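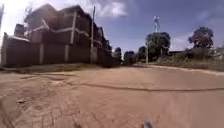

OK so I've been meaning to do a thread on my walk for weeks and weeks, and people keep asking where I go when I vanish after breakfast. Get a coffee. This will be long and it is mostly about walls and paving.

Background for the new folks: I moved out to the Otcombe side of town in the spring and I still don't own a car. So I walk. Everywhere. My shoes are a disgrace and my calves are incredible.

First leg is the dirt road. Reddish-brown, packed down hard, wide enough that you never feel like you're in anyone's way. It's uneven though, and there are pale sandy patches where your foot slides a little, so I've learned to stick to the darker stuff.

Dust gets into EVERYTHING. I shook out my socks on the balcony last night and my downstairs neighbor texted me a single question mark.

The long wall on that stretch is my favorite wall in town (yes I rank them). Dark brown panels, pale gray pillars, panel, pillar, panel, pillar, on and on down the road. It's great for pacing. I do a fast bit for 5 pillars and then an easy bit for 5 and pretend that's a training plan.

And behind it the big stacked building, maroon and brown with those light bands at every floor. My sister says it looks like a layer cake. I say tiramisu. We've been arguing about this since the day she visited and neither of us is going to budge.

There's a skinny strip of grass at the bottom of the wall too, kind of scruffy. I like it more than a fancy flower bed, sorry to all the flower bed people who follow me.

Quick tip if you try this one: go early and wear a hat with an actual brim. The sun comes over on the left and it is FIERCE. I did it once in just sunglasses and had a stripe across my face for the rest of the week.

Somebody asked if you can do the dirt part with a stroller. You can, I've seen a guy do it, but he looked like he was steering a shopping cart across the moon. Big wheels only.

OK, the other half. The brick half!! 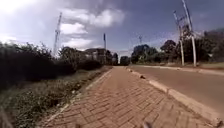
Yurii Tymoshchuk · 2020-09-19

Herringbone! Look at it go! I had no opinions at all on brick patterns before I moved here and now I'll stop mid-sentence to point one out. My friends are being very patient.

Rusty red, a bit worn, a bit dusty, and so easy on the feet after the dirt. You feel it in your knees right away, like somebody turned the difficulty down.

The hedge is the other thing. It's really dense, dark green, almost black down low, and it just keeps going. I'd love to know who trims it and whether they'd come have a word with the sad bush outside my place.

Someone in my replies last time wanted to know about the tall lattice tower over the hedge. I do not know! I've heard phone mast, I've heard crane, and the guy at the Rajput bakery told me very confidently that it was for weather. If you have real info please share, I'm dying here.

Speaking of Rajput, that's where I turn around. Egg roll, milky tea, sit on the step for a bit. My route tracker says 6 kilometers there and back from my door, and I refuse to work out how much of that the egg roll cancels.

You can keep going to Ronthorpe if you're feeling strong. I've done it two times and regretted it once (new shoes, my own fault, don't want to talk about it).

For the step counters: I'm trying to get my lazy days up by 2000 steps in September. Going pretty well, except for the day I spent entirely on the couch with a book about lighthouses. Great book, zero steps.

Oh, and a few of you wanted a version that starts from the Notumgate bus stop. Same thing backwards, so you get the bricks first and the dirt second. I like it less that way around, I want my nice paving as a reward, but you do you.

Going to try it in the evening next and see what the maroon looks like in low light. Drop your own favorite wall below, I'm totally serious, I want to see them all.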